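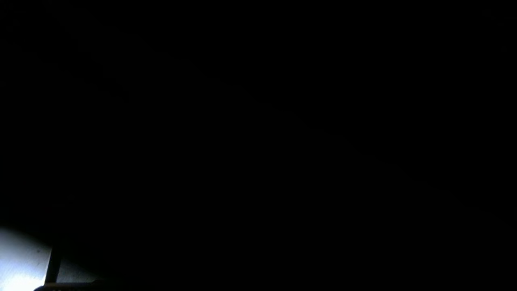
Jurora: one lamp, no ceiling lights

Gallery by Merle Costigan, October 2019

Javiera Jara is convinced that a workroom needs only one good lamp, and she has been telling the rest of us so since March. I'm not. The Jurora is sold as enough for a whole bench, and the shop put it at 600 lumens - a fine number on a box, but I have yet to sort screws by a number.

So we switched everything else off and tried it her way for three evenings. Javiera says your eyes adjust. Mine took their time, and I still went to the window to read a label.

Pool of light, bottom left: a pale, bluish patch, nearly white in the corner, with a dark bar running down through it. The rest is black.

Rogelio Maglaya wants to try the 1000 lumen model next. More pictures if he buys it - I'm keeping the ceiling lights.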